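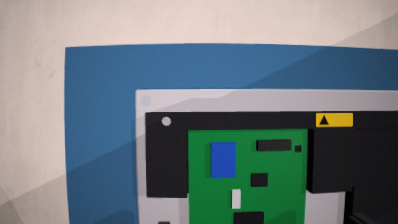
Carbone Community Repair is looking for a part-time Workshop Coordinator to run our repair benches and parts room. The job is 24 hours a week, on a 12-month contract, with a good chance of renewal if our council funding comes through again in April.

We fix small household goods: toasters, lamps, radios, sewing machines, fans, kettles and the odd record player. People bring things in, sit with a fixer, and take them home again. Last year we booked in 519 items. Sewing machines took up the most hours by far, and lamps the fewest.

You would report to Gaurav Bansal, who manages the centre, and work closely with Valentin Ferrand, who looks after electrical safety testing and tagging.

## What the job involves

- Opening and closing the workshop, and setting up benches before the first booking at 10 am
- Booking repairs by phone, email and at the front counter
- Matching each job with a fixer who knows that kind of item
- Keeping the parts room in order and ordering stock when it runs low
- Making sure nothing with a plug leaves the building without a test tag
- Writing up each repair in our log, including the ones we couldn't fix
- Showing new fixers how we do things, including the safety walk-through
- Running one evening class a month (we have lesson notes you can use or change)
- Sending a short report to the council every quarter

The log matters more than people expect. Our funding is tied to it, and it is also how we find out which parts are worth keeping. If you hate paperwork you will probably not enjoy the job, as it takes up close to a full day each week.

You do not have to be the best fixer in the room. We have 40 people on our fixer list, and several of them have been in the trade for decades. You do need to know enough to tell when a repair is safe to try and when it should be refused. We refuse microwaves, anything gas, and anything with a swollen battery.

## What we are looking for

You will need:

- At least two years in a workshop, repair shop, makerspace, school tech room or similar
- Confidence with hand tools, a multimeter and a soldering iron
- A calm way with the public, including people who are upset that their item can't be saved
- Basic spreadsheet skills
- A Working With Children Check, or willingness to get one before you start
- The ability to lift 15 kg, or to organise a safe way around it

It would help if you also have:

- Current first aid
- A test and tag certificate (we can pay for the course if you don't)
- Some experience with sewing machines
- A second language spoken locally
- A driver's licence, for parts pick-ups and the school visits in term three

Trade papers are welcome but we don't require them. Some of our better staff over the years came from costume departments, bike shops and farms.

## The workshop

We are on the ground floor of the old Vullero building, at the back of the car park. The entry is step-free and there is an accessible toilet on the same level. The benches are fixed height apart from two, which wind up and down. It gets warm in February. There are fans and we close early on days over 38 degrees.

The parts room holds salvaged and new stock. Plugs, fuses, belts, switches and circuit boards are stored in coloured bins, with a written list on the door. The list was out of date when we last checked it, and bringing it up to scratch would be one of your first jobs. Expect it to take a few weeks in between everything else.

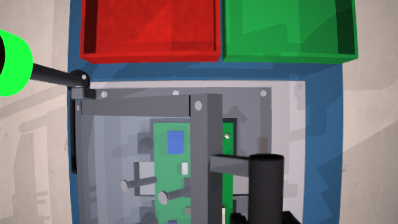 ## Hours and pay

The role is three days a week, eight hours a day, including one weekend day. We can talk about which weekdays suit you. The evening class runs from 6.30 pm to 8.30 pm and is paid on top of your normal hours.

Pay is $38.50 an hour plus super. You get pro rata annual leave and personal leave, and we shut for two weeks over the new year, when you'd be asked to use leave. There is a tool allowance of $700 a year, which you can spend on your own tools or on the workshop's — your choice, but keep the receipts.

There is a three-month probation period. Gaurav will sit down with you at the end of each month during that time to see how things are going on both sides.

Parking is free. The 169 bus stops at the front gate.

## How to apply

Please send us:

1. A résumé of no more than three pages.
2. A letter of one page telling us why you want the job and which parts of the list above you have done before.
3. The names and phone numbers of two people we can call. One should be someone who has supervised you.

Add a paragraph to your letter about a repair that went wrong and what you did next. It can be a work job or something at home. Please don't send photos of past projects at this stage, as our inbox is small and they bounce.

Email everything to the centre office with "Workshop Coordinator" in the subject line, or drop a paper copy at the counter. Applications close at 5 pm on the last working day of the month. Late ones will only be read if we haven't filled the interview list.

Interviews take 45 minutes and are held in the workshop. There will be a short practical task: you'll be given a table lamp with a fault and asked to talk us through how you would check it. You can use our tools or bring your own. We'll send the questions out the day before to everyone on the list.

If you need changes to any part of this process, such as a phone interview, more time, or an Auslan interpreter, tell us in your email and we'll arrange it.

## Questions

Call the office and ask for Gaurav about hours, pay and the contract. Ask for Valentin about testing, tools or the practical task. Both are easiest to reach between 2 pm and 4 pm — mornings are busy at the counter and you may get the machine.

We encourage applications from Aboriginal and Torres Strait Islander people, people with disability, and people returning to work after time away. You must have the right to work in Australia. We can't sponsor visas.

Recruitment agencies, please don't call.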